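Cedcombe Robotics Club – sim arm set, README

Last edited May 2, 2025

What this is

Student project from the Cedcombe club, senior group. Simulated arm at a dining table, picks up a white bar, moves it, lets go. All rendered, no real hardware anywhere. We made it so the juniors have something to train on before the Prirnden meet in November, and so we'd stop passing half-finished folders around on USB sticks.

Total is 124 episodes. 5 of those are held back for testing, please don't train on them. They're in their own folder called heldout so there's no excuse.

What's in the folder

episodes/ – one subfolder per run, numbered
heldout/ – the test ones, see above
notes.txt – running log, messy, sorry
split.csv – which episode goes where
tools/ – viewer and the resize script

Each episode has 2 kinds of view, wrist and room. Room view isn't always from the same spot. We moved it between runs on purpose so a model can't just memorise one angle. Joint positions and gripper open/close are saved per step. Longest run is 769 steps, most are a lot shorter. If your loader assumes a fixed length it will fall over on that one, so pad or cut.

Wrist view

Looks down past the fingers at the tabletop. Good for the last bit of the approach, pretty useless before that because half the time you only get wood grain. 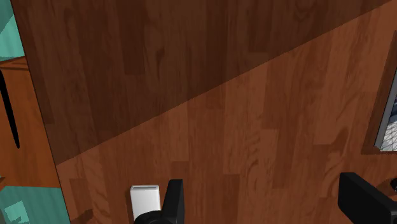 Biggest problem we had with training was shadow. Lighting changes from run to run and the edge between dark and bright planks can be very hard. First model we trained went for the shadow edge instead of the bar. Adding brightness jitter helped a fair bit, cropping didn't help at all. If you only change one setting change that one.

Second problem, the bar sits low in the wrist view and a finger can cover part of it. Don't throw those steps out, the model needs them.

Room view

Shows the arm and table together, plus whatever else got put on the table. Clutter is there to be ignored. It's never the target in this set. Layout and viewpoint aren't fixed so don't hard-code anything by pixel position, we tried, it was a bad week.
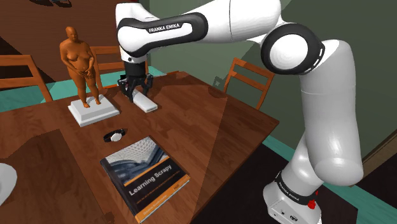 Room view, gripper low over the table with the white bar beneath it. Book, watch and figurine are clutter.

The book cover is a nuisance by the way. Big white letters, and our colour threshold script picks them up as target. Use the mask in tools/ or just don't use thresholds. The white pedestal gives the same trouble and so do plates.

How we ran it

Driven by hand with a game controller, two people per session, one driving and one logging. Swap over when your thumbs get sore. A run counts as good if the bar ends up let go and flat on the table, anywhere. Dropped bars are kept but flagged 0 in split.csv. Don't delete the zeros, the Omarcombe team asked for them specifically and they're doing something with failure detection.

Naming: ep_ then the number then _w or _r. A few early ones have the w and r the wrong way round – fixed most of them I think, check before you trust it.
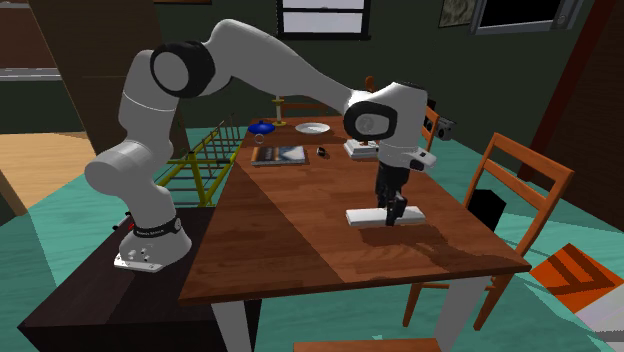 Other side of the table, fingers at the bar. Candle holder, plate and book toward the far end.

Known issues

- Wrist and room clocks drift slightly on long runs. Resync script is in tools/, run it first
- Some gripper values are stuck at open for the first few steps, ignore them
- Chairs don't have proper collision so the arm can clip thier backs. Looks bad, doesn't affect the labels
- notes.txt says degrees in one place, it's radians everywhere
- viewer crashes on Macs if the path has a space in it

Baseline

Tambunan is our baseline model, small one, trains overnight on the club computer. Config is in tools/tambunan. It gets to the bar fine in bright layouts and is shaky in dark ones. If you beat it put your numbers in the shared sheet with the config you used, and say which split. Last term we had a great score that was trained on the heldout runs and had to be pulled.

Use and sharing

Free for any school club. Put Cedcombe Robotics Club on your poster or slides. Don't re-upload it with the heldout folder mixed in.

To do

- more dark layouts
- proper labels for the clutter
- redo the early episodes with names swapped
- write a real install section, for now ask in the club channel and somone will answer after school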